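August 5, 2018 - folding cell, left arm

Started on the left wrist camera again. Exposure was still set from January, when everything we ran through was light colored, and the edge finder has been losing dark knits ever since. Kwan-ho Lui's note from last week says the same, so it isn't only my runs.

Went through the mechanical side first. Camera bracket screws were fine on the inner pair, one of the outer pair had backed out a bit. Cleaned the thread, put it back with a drop of threadlocker, left it alone over lunch. Wiped the lens. The cable tie nearest the wrist joint had slid down far enough to rub on the sleeve of the harness, so I cut it off and put a new one higher up, with slack for a full turn. No damage to the jacket that I could find.

Finger pads on the left gripper are due. The counter in Zeteo says 2,000 cycles on this pair and we said we'd look at them then. The outer pad is rounding at the corner. I left both on for today so I wouldn't be changing two things at once, but they come off before the next long run. Spares are in the Hsueh drawer, second from the top, behind the old suction cups.

Then exposure. It was at 5 ms. Tried a few values and stopped at 40 ms with gain turned down. That's slow, so the arm has to settle before it grabs an image. I added a 400 ms wait after the move to the look pose. The black ribbed knit was the test piece, laid flat on the white surface with the left sleeve folded in over the body. 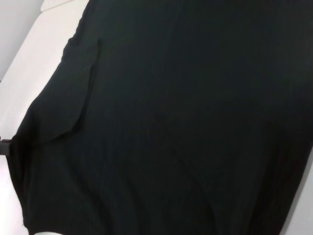
Kwan-ho Lui thinks the wait is too long and would sooner add light than slow the arm down. He also asked whether the ribbing is going to give the edge finder false lines once the gain goes back up, and said to try it with the Kavia filter off before blaming the camera. Fair point on the filter. I had it on the whole time.

Ran it again with the filter off. The outer edge against white is easy at either setting. The fold edge is the hard one, black on black, with only a thin lighter line and a bit of shadow to go on. With the filter on, that line gets smoothed away along with the ribs. With it off I get the fold edge plus a lot of short junk running along the ribs. Setting a minimum length threw out most of the junk. Haven't tried it on anything with a coarser knit.

Saved the settings as illen_left_dark in the Illen config folder. The old file is untouched, so light pieces should still load the old values. Check this before running a mixed batch - the loader picks by name and I don't trust it yet.

To do:

- change both finger pads, reset the counter in Zeteo
- redo the hand-eye check, as that bracket screw was loose
- try a second lamp from the left and see if the wait can come down
- same screw check on the right arm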